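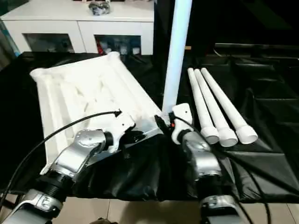

November 25, 2022

Knee dyno day, players 1 to 6. Started late, heating off in the physio room again.

Warm-up on bike for all. Guido did the briefing, I ran the laptop. Protocol same as August: seated, hips strapped, knee at 90, three practice pushes then five proper ones each leg, hold for a count of four, a minute between. Good leg first. Uninjured players left leg first.

Zero check before anyone sat down. Hung the 50 N weight, read fine. Hung the bigger one, read low. Unplugged and replugged the cell, read fine. Don't trust it. Nantana says swap the lead before blaming the cell and she's probably right. Spare lead is in the drawer with the tape, not the drawer with the goniometers.

Numbers that matter, S. (the quad tendon, right side): best 500 N on the bad leg. Shape of the curve much nicer than August, goes up in one go now instead of that shelf halfway. Said no pain, said it before I asked, so asked again after the last one. Still no. Bit of a wince getting off the chair, though that might be the strap. Left leg fine, not worth writing out, it's in the sheet.

Not reading too much into one session. Samuele wants to know if he can go back to full contact after the new year. Told him that is Danica's call and she wants two clean sessions plus the hop tests plus a scan. He wants a percentage. I gave him no percentage. Whatever he tells the coaches, it did not come from this notebook.

Players 2 and 3 no trouble. Player 4 pushed with his back, had to bin two efforts and restrap. Peak 205 on the first binned one, do NOT let that get into the averages. Have marked it red in the sheet. Şengül please check the script ignores red, I think it only ignores blank.

Player 5 has had the Skindiveo tape on since Tuesday and would not take it off. Tested with it on, noted. Player 6 didn't show, resched. 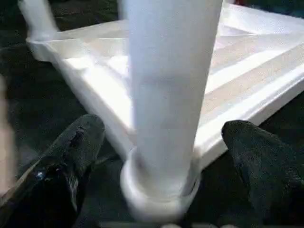 Shin strap is still the weak point of the whole rig. It creeps down the post every hard push, so by effort four the lever arm is shorter than what we typed in and the torque is rubbish. Tried foam, tried the grippy mat stuff from the kitchen aisle, tried Guido holding it (no). What I want is a proper stop at the bottom. A collar like the one on the white cylinder would do - thicker than the shaft, rounded lip flaring out a bit, nothing with a corner on it for the strap to saw at. Sivier can turn one if we send a drawing. Danica to measure the post with the calipers, top and bottom. Until then mark the strap height with tape and look at it after every single effort, and write the drop down.

Sampling: somebody set it to 2,000 Hz. Files are enormous and Fiore chokes opening them. Put it back. If it was on purpose tell me why.

Rate of force stuff: tried picking the onset by eye on S's efforts, then Nantana picked blind on the same ones. We disagreed on two out of five. Both were the ones where he tenses up before the go. Need to say "relax, relax, go" and actualy wait on the second relax. Guido rushes it. I rush it too.

Ice machine: dead. Bags from the freezer in the Garden building, sign for them.

To do
- new lead
- drawing to Sivier
- script and red cells (Şengül)
- player 6
- hop test mats, the long one is curling at the end and someone is going to go over on it
- ask Danica if S can do the step-down test yet or if that waits for the scan
- chair bolt, rear left, tightend it today but it wants a washer

Hop tests next time if the hall is free. Single, triple, crossover, in that order.

Comments

Şengül Işık: It only ignores blank. Fixing it. Please just add a column that says bad, colours don't survive the export.

Guido Messina: I do not rush it.

Nantana Chuensuk: You do a bit. Lead swapped, big weight reads right now, hung it several times. Old lead is in the bin so nobody puts it back.

Danica Janevski: Step-down waits. Post is wider at the bottom than the top so measure where the strap really sits, I'll do it Monday.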